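About Plinarano

Plinarano prepares training examples for robots that learn to handle objects. The company was founded by Rüdiger Buschmann and Gerd Ackermann and employs 25 people at its offices in Tindel and Leckie.

Our Work

Clients come to us when a learning system needs more examples than their own staff can gather. Our operators guide robot arms through each task by hand, and a second team reviews every attempt before it enters a collection. Failed attempts are kept and labeled as such — many clients ask for them specifically. To date we have delivered 77 collections.

Simulation

Part of our work is carried out entirely in simulation. The Skakermont group, formed in March, builds rendered settings in which the shape, color and position of objects can be changed between attempts. Close views are included in its collections, among them renderings of glossy objects such as a teal one with a large round hole in its upper panel. 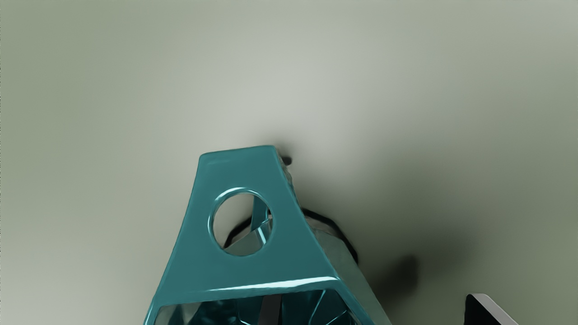 Contact

Inquiries about new collections may be sent to the Tindel office.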